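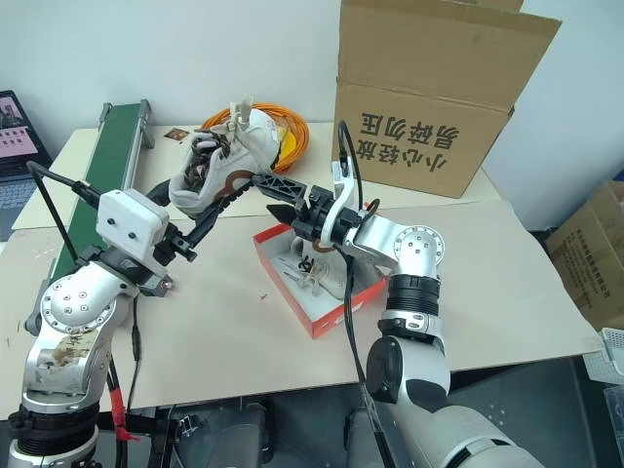 4.3 Two-Arm Handling over a Shared Table

This section applies to any cell in which both arms can reach the same point above the table. Read it together with Section 2 (Stops and Interlocks). It covers handling of soft or irregular goods, such as shoes, into open retail boxes.

Before you start

1. Confirm that the emergency stop is within reach of the operator and has been tested this shift.
2. Stop the conveyor and lock it out if it is not part of the task.
3. Set the speed limit for both arms to 15 percent for the first pass. Do not raise it until one full cycle has been completed without a fault.
4. Check each wrist cable through the full range of joint motion. A cable may loop clear of the arm, but it must not pass between the gripper fingers at any position.
5. Remove straps, tape and loose cord from the area between the two arms. A strap that stays on an arm must be secured at both ends.
6. Place the open box inside the shared zone with its lid or flaps folded away from both grippers.

NOTE: Coiled cable and cards may stay on the table if they lie outside the shared zone. Record their position on the cell sheet. Anything added later needs a new entry.

Running the handover

7. Close the first gripper on the item. Wait for the grip signal before lifting.
8. Lift straight up until the item clears the box rim.
9. Bring in the second arm from its own side. Its path must not cross above the first wrist.
10. Hold both grippers closed for 2 seconds before either one opens.
11. Lower the item into the box. Open the fingers only after downward motion has stopped.

CAUTION: Laces, cords and tags can catch in the finger linkage. If one does, press stop and free it by hand with both drives off. Do not jog the arm to pull it loose.

CAUTION: Never reach into the shared zone while either arm is enabled, including during a hold.

Inspection

Wipe joint covers with a dry cloth at the end of each shift. Report any stain that returns after cleaning, and do not run the arm until the joint seal has been checked. Check wrist bolts every 10 operating days against the torque table in Appendix C.

Cell sheets for the Astby and Folden sites are kept by Hyun-seo Choo. Changes to step 3 or step 10 require a signed Tosinach form 11 before the cell is restarted.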